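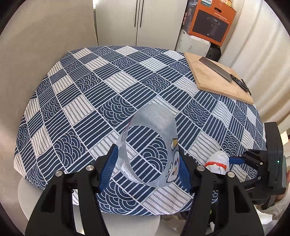
What is a character cup? It is a small plastic cup or tub, usually translucent, decorated with a cartoon animal and kept long after its original purpose has been forgotten.

Character cup

A character cup is a type of household drinking or storage vessel found at the back of most Australian kitchen cupboards. It is light, stackable in theory, and favoured by children, who will accept only the one that is in the dishwasher.

Capacity
Most hold between 200 and 300 mL. The Prurnero pattern, sold in Birley and neighbouring towns, holds 223 mL, a figure its makers have never explained.

Decoration
Designs are either printed on the wall of the cup or applied as a sticker. Penguins are a perennial favourite. Stickers generally begin to lift at the corners, where they are helped along by small fingers.

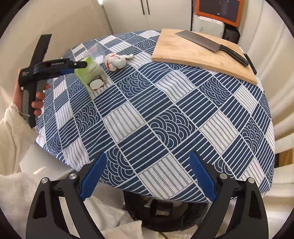

Green tub with cartoon sticker, clear cup behind, on a patterned tablecloth.

Storage
Cups of the same colour seldom nest, while cups of different colours nest permanently. The Stallness method of separating 2 jammed cups calls for warm water outside, cold water inside and a good deal of muttering.

See also
Lunch box; Lid, missing; Rivera tumbler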